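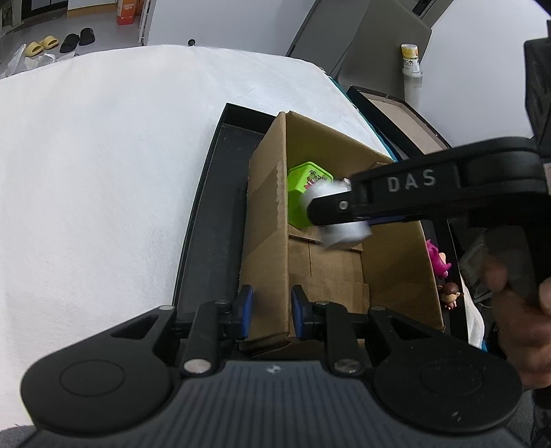 Box work on a covered table: two hand-held grippers, small toys, one fluffy thing on its way in or out.

Gelley Hand Gripper Pair, reviewed: can it pack a box yet?

Every few months somebody sends me a link to a video of a robot folding towels, with a note saying my job reviewing kitchen timers and step stools is finished. I watch it. The towel gets folded. Then I look at the clock in the corner and see the clip is sped up, and I go back to my step stool.

So when Gelley offered a pair of its grippers on loan, I said yes mostly to be difficult. The pitch on the product page is that these are "the hands of the household robot, available today." What that means in practice is that you get the hands and supply the rest of the robot yourself, by standing there and holding them. You squeeze, the fingers close. A person does the chore with the machine's fingers in place of their own, and the company says whatever fits those fingers now will fit the arm it plans to sell later.

I think that's a fair thing to test. If I can't pack a box with these, with my own eyes and shoulders and a lifetime of packing boxes behind me, then a computer isn't going to do it on Tuesday afternoon while I'm at work.

What you get

Two grippers, a charging lead, a soft case and a booklet. The pair costs $500, and the case feels like it belongs to something cheaper. The fingers end in pads that can be swapped out, and 2 spare sets come in a zip bag. The booklet has a single page on cleaning the pads and four pages on what you may not sue over.

Setup was quick. I'll give Gelley that. I had both grippers opening and closing before my coffee was cold, and I didn't have to make an account to do it.

The chore

I used the same job I use for everything with a claw, a scoop or a suction cup on it: clear a mess of small household things into a cardboard box, then take them out again. It sounds like nothing. Anyone over the age of four can do it. It's also most of what housework is, once you take away the water.

By hand my set of 21 items takes me under a minute. With the Gelley pair, on a Saturday morning, well rested and in a decent mood, my best time was 9 minutes. My worst I stopped timing.

Hard little things with a bit of shape to them go fine. Toy figures are close to ideal, since there's always a head or a foot to get hold of. The pads grip plastic well and I didn't scratch anything.

Soft things are a mixed bag. Fluffy stuff grabs easily, almost too easily, and then doesn't want to let go. You open the jaws and it stays there hanging off one pad, and you end up shaking the gripper over the box like you're trying to get a sock off a dog. I can live with that. I'm less sure a robot can tell that it's still holding the thing it believes it put down.

Containers with flat sides and some width to them are where I lost my time. If the thing stands up straight and you come at it square, good. Once it has tipped over against the wall of the box, you've got a slope to grab and nowhere to put the second finger. With my own hand I'd slide a fingertip underneath and flick it upright without thinking. The gripper has nothing like a fingertip. I pushed one tub around the bottom of a box for so long that the box started to walk across the table.

Then there's the box itself. Flaps get in the way. You reach in past one, it swings back and rests on your gripper, and now you're working by feel with a tool that has no feel. Taping the flaps down helped a lot, but if I have to prepare the box for the machine, I want that added to the machine's time.

How it compares

I still had the Hikeck grabber here from last spring, the long kind you use for picking up litter. It costs a small fraction of the price and did better on anything on the floor. It was hopeless inside a box, though, because of the length. The Gelley pair wins there with no argument. Close-up work is what it's made for and you can tell.

The Aquino tongs (kitchen drawer, silicone ends, bought years ago) beat both of them on soft items and lost on anything heavy. I'm aware that comparing a robot hand to salad tongs is unkind. I did it anyway and I'd do it again.

Comfort

Fine for ten minutes. After half an hour my forearms knew about it, and the left one more than the right. Holding one gripper steady while the other does the work is the natural way to use them, and the steady one gets heavy. A wrist strap would help. The charge held up for a whole morning, so no complaint on that side.

What about the robot?

Gelley says the arm version will come with software from Plorkby, trained on people doing exactly this sort of job. Maybe so. I asked for a date and got "in the coming seasons," which could be March or could be the end of the world.

My guess, for what it's worth: machines will get good at a shop bench before they get good at a kitchen table. On a bench you can put the tray in the same place every time and decide what goes in it. At my house the tray has somebody's lunch in it. The hands are closer to ready than I expected. They'll pick up most of what I own. It's the rest of it, the tipped-over tub and the flap and the bit of fluff that won't drop, that I don't see getting solved by a nicer pair of pads.

Should you buy it?

If you build robots for fun, or you want to find out what your own hands do all day, there's a solid tool in the box and it works as described. If you want the living room tidied, keep your money.

Good: quick setup, strong grip on small hard items, spare pads included.
Bad: slow, tiring, no good with things leaning at an angle, cheap case.
Score: 2 stars as a chore machine, 4 as a workshop toy.

The loan pair goes back next week. The tongs are staying.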